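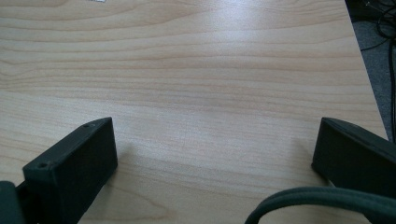 Dalel Street Tenants' Association
Minutes of the October meeting

Held in the ground floor meeting room, 7:00 p.m.
Present: the chair, the secretary, tenants from 9 apartments, and a representative of Vondeck, the managing agent.
Apologies were received from two tenants on the top floor.

1. Minutes of the last meeting
Approved with one correction. Under item 4, "rear stairs" should read "side stairs."

2. Matters arising
The lock on the bike room has been replaced. Tenants who have not picked up a new key can get one from the Vondeck office by signing the key sheet. Old keys do not need to be returned.
The loose handrail on the side stairs was reported again in the summer and is still loose. Vondeck said the job had been closed by mistake and would be reopened.

3. Heating
Several tenants said the radiators on the second floor were cold in the mornings last winter while the first floor was too warm. Vondeck said the system was last balanced before the new boiler was put in, and that a heating contractor, Sadum, has been asked to look at it before the cold weather. Access will be needed to every apartment on the second floor. The visit should take about 90 minutes in all.
A tenant asked whether the timer could come on earlier than 6:30 a.m. Vondeck will ask Sadum what an extra half hour would add to the bill and report back. No change until then.

4. Laundry room
The left-hand dryer is out of order. A part is on order and no delivery date has been given. There was discussion of a sign-up sheet while only one dryer is running. Some tenants were in favor and others thought it would be ignored, as the last one was. It was agreed to try a sheet until the repair is done, in two-hour slots, with no more than two slots per apartment per week.
Lint is being left in the filter. Tenants are asked to clear it after each load.
The question of whether the room could stay open past 10:00 p.m. was raised. The two apartments next to it objected. Hours stay as they are.

5. Trash and recycling
The recycling bins are often full two days before pickup. Most of the space is taken up by boxes that have not been flattened. The secretary will put up a new notice. Vondeck was asked for the price of one more bin.
The bakery, Żak, has been putting its cardboard in our bins again. The chair spoke to the owner last spring and it stopped for a while. The chair will speak to them again, and if it continues Vondeck will write.

6. Money
The balance at the last meeting was $3,529. Since then $1,104 has been paid for repainting the entry hall and nothing else has gone out. Dues for the new quarter have not yet been added. Two tenants asked to see the painting invoice, and the secretary will post a copy on the board by the mailboxes.
A request to buy a snow shovel and a bag of salt was approved. They will be kept under the stairs.

7. Any other business
Packages are being left in the entry hall overnight. Vondeck does not accept responsibility for them. A shelf was suggested and will be discussed next time.
The hall light outside the elevator flickers. Vondeck took a note.
A tenant asked about painting an apartment door a different color. Vondeck said the lease does not allow it on the hallway side.

8. Next meeting
Same room, 7:00 p.m., early in December. Items for the agenda should reach the secretary a week ahead.

The meeting closed at 8:25 p.m.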